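4.2 The Roten kit under working conditions

The Roten kit is sold as a ready-made clutter set for the evaluation of robotic picking and sorting. It consists of a shallow open container, three cube-shaped boxes with coloured tops and a round hole in each, an assortment of small objects, two lightweight cloths, and a printed procedure. The arm, the table and the cameras are not part of the purchase. The supplier, Mulder, also offers a scoring service under which recordings are returned with a completed results sheet, and this service is considered separately in Section 4.4.

The purpose of the present section is to establish whether the kit can be used as supplied, by staff who took no part in its design, and whether the results obtained with it are stable enough to support the comparison of one control method with another. The performance of the arm itself is reported in Section 5 and is mentioned here only where it bears on the kit.

All trials were carried out at the Onthorpe laboratory during August. The kit was set up on a table with a green cloth cover, with the container in front of the arm and the boxes in a line beside it. The printed procedure allows the boxes to stand on either side of the container, provided that their order is not changed during a series, and it allows the table to be covered or left bare. We recommend a cover. In preliminary work on a bare surface the container moved when the gripper pressed against its side, and the boxes, being light, moved more easily still. The procedure should say this in its first paragraph, where at present it deals with lighting.

Each trial began with the container filled by hand. The procedure asks for the objects to be tipped in together and the cloths to be laid over them last, without smoothing. Where a series called for a fixed starting arrangement, the operator worked from a reference print and was permitted small departures from it. A series of trials without cloths was also run, to separate the difficulty of the cloths from that of the objects beneath. In total 357 trials were completed, of which 103 were made with cloths in the container. The same objects were used throughout, apart from replacements for damaged items.

The contents call for some comment, as they account for much of the character of the kit. Balls of several sizes make up a large part of the load, among them soft spiked ones, a baseball with red stitching, a small football in black and white, and a plain yellow ball. They are easily disturbed by contact with their neighbours, and an arrangement that was graspable when the arm began its approach may no longer be so when the fingers arrive. The soft spiked balls behave differently again. They tolerate a poor grasp, and a gripper that closes off-centre will often still lift them, which tends to flatter a weak grasp planner. We would prefer the scoring sheet to list them separately from the smooth balls.

The toy robot presents the opposite difficulty. It is rigid, its outline changes greatly with its pose, and its silver finish was the most frequent source of missing depth readings in our recordings. Crushed drink cans and crumpled wrappings, which the procedure places under the general heading of waste, share this property. They also change shape when gripped, so that an item used late in a series is no longer quite the item that was used at the start. The supplier advises that waste items be replaced by the user from local sources. This is reasonable as to cost, but it weakens any claim that results from two laboratories have been obtained with the same set.

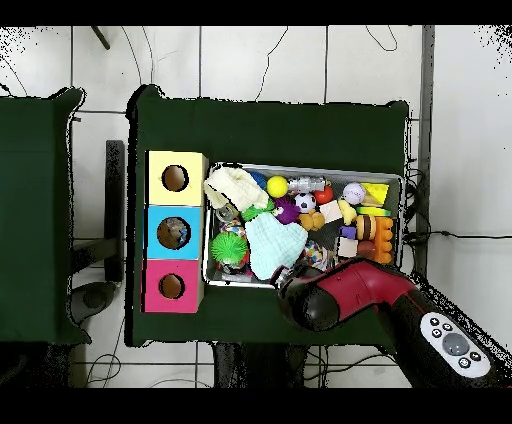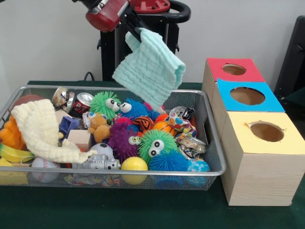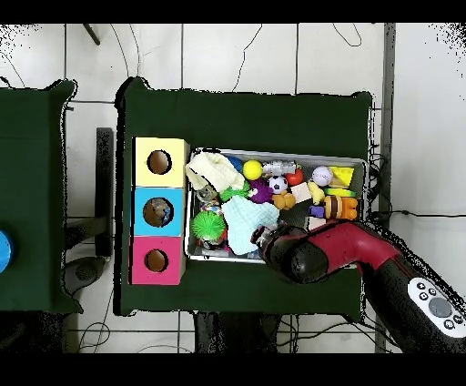
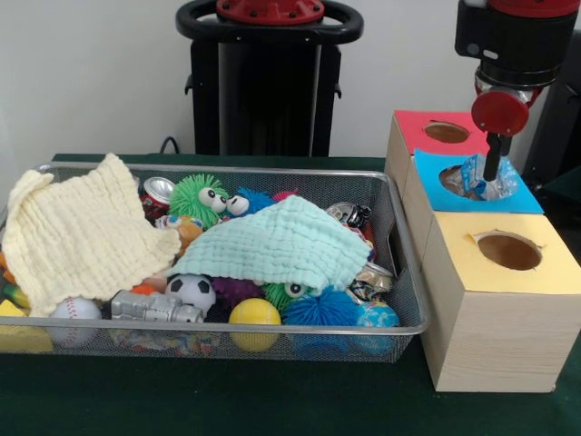 Figure 4. The Roten kit in use at Onthorpe. (a) and (c): from above, with the gripper over the lower part of the container. (b): a corner of the pale green cloth held in the gripper. (d): a crumpled wrapped item at the opening of the blue-topped box. Panels are lettered in the order shown and do not represent a time sequence.

The two cloths proved to be the most useful part of the kit. They conceal objects, they catch on the fingers, and they have no single correct grasp point. A corner grasp of the kind shown in Figure 4(b) is the simplest to plan when a corner can be found, but the procedure gives no assurance that one will be exposed. Where no corner was visible, the arm was required to take hold of a fold, with the attendant risk of lifting something from beneath it. Of the 103 trials with cloths, 28 were stopped by the operator before the last object had been handled. The procedure treats every such stop as a failure of the method under test. We consider this too severe. A cloth that has come to hang over the rim is a hazard to the wrist cabling, and an operator who stops the arm on that ground should be able to record the fact without loss of marks.

The boxes are the least satisfactory part. Their coloured tops are intended to provide an easily detected target, and in this they succeed: the detector used in our work required no retraining to tell one box from another. The hole, however, is surrounded by paper, and paper wears. Slight tearing around the hole of the yellow-topped box can be seen in Figure 4(b) and Figure 4(d). A torn edge alters the outline on which an opening detector relies and may lie across part of the opening, where a soft or crumpled item can catch on it. The tops may be ordered as spare parts, though the order form does not make clear whether they are supplied already cut. A fixed ring of harder material around the opening would remove the problem at small expense.

The size of the hole relative to the objects also deserves attention. An item released directly above the opening should fall through without further contact. Items of irregular shape often do not, and the arm must then press them down, as in Figure 4(d), where the gripper finger bears on the item at the mouth of the box. The procedure does not mention pressing. It defines a placement as the release of an object over the correct box, and leaves open what is to be done when the object comes to rest in the hole. In the absence of guidance we adopted the following rule, which was applied to all 357 trials: a placement was counted when no part of the object remained above the top face of the box, however this was brought about, and the time taken in pressing was included in the time for that object. We suggest that other users state their own rule explicitly, as the choice affects both the score and the timing – in the case of the crumpled items, quite markedly.

A related matter is the handling of objects that enter the wrong box. As the boxes are closed on all sides apart from the hole, such an object cannot readily be recovered by the arm. The procedure permits the operator to remove it by hand and return it to the container. In practice this meant lifting the box and turning it over, after which it had to be set back in position. We marked the box positions on the table cover with short lengths of thread, and five repeat measurements made after replacement were found to be within the tolerance required by the planner. Users without such marks should expect to recalibrate.

With regard to repeatability, the kit performed adequately. Scores obtained by two operators working from the same reference print were in good agreement for the series without cloths. Agreement was poorer when the cloths were present, as may be expected, and we would not regard a small difference between two methods in that condition as meaningful unless the number of trials was large. The Hurkberg protocol, against which the kit is often compared, avoids the difficulty by excluding cloths altogether. It is the easier of the two to administer, and the less informative for laboratories concerned with domestic tidying.

The printed procedure was revised by the supplier on 2nd October, after our trials had ended. The revision corrects the numbering of the object list and adds a paragraph on the storage of the cloths. It does not address stopped trials, pressing, or the wear of the box tops, and the remarks made above are therefore unaffected by it.

4.3 Time required of the operator

Resetting the container between trials took longer than the arm took to complete many of the simpler sequences. Most of this time was spent in emptying the boxes, which must be turned over one by one, and in checking the contents against the object list. A removable base to each box would be a considerable help.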